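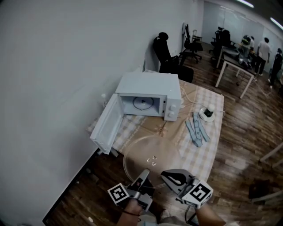

Will a headgear with a face bar stop me from getting concussed in sparring?
The face bar keeps gloves off your nose and cheekbones. A hard hook will still turn your head, and your brain moves with it, so don't buy this or any other headgear expecting to be protected from concussion.

Zelik 700 Sparring Headgear
Sold by Limovier Fight Supply
Sizes: S/M, L/XL
Colors: black, navy
Weight: 700 grams in L/XL
Closure: lace top, hook-and-loop back and chin
Status: in stock

We held off stocking face-bar headgear for years. Most of what we were sent was heavy, blocked the view of anything coming up from below, and slid around after one round. The Zelik 700 is the first one we were willing to put our name next to, and we still have complaints.

What it does well
The bar is padded all the way across and sits far enough out that a straight right doesn't push it into your teeth. The chin strap stays where you set it. Sweat wipes off the lining without much scrubbing. If you have a nose that has been broken before, or a job where you can't show up with a black eye, this is a fair buy.

What we don't believe
The hang tag says "shock-canceling gel core." We cut one open. There is a thin gel sheet over ordinary layered foam, and we couldn't feel any difference between it and the older Portela model, which has no gel at all. The tag also says "full vision." You lose sight of your own hands when they are low, and uppercuts are harder to see. Expect a few bad rounds while you get used to it.

Alvar Haugland, who runs our fitting counter, wore one through a spring of sparring starting in April and wrote this for us: "Good on the nose. Bad habits come with it. I caught myself walking in on punches I would have slipped bareheaded."

Fit
Measure above the eyebrows. If you are between sizes, go down, as the foam gives a little. Tie the top laces once, with the headgear on, and leave them alone. If you can turn the bar with one hand, it is too big and you should send it back.

Competition use
Training only. Face-bar headgear is generally not allowed in amateur bouts. Ask your coach or your local officials what is accepted before you pay for anything.

Compared with others we carry
Portela Open Face: lighter, better view, no nose protection
Vasix 800: 800 grams, thicker cheeks, hot to wear, better for big hitters who don't move much

Returns
Unworn, tag on, 2 weeks. We don't take back headgear that has been sweated in.

Item no. 234
Page last checked October 22, 2023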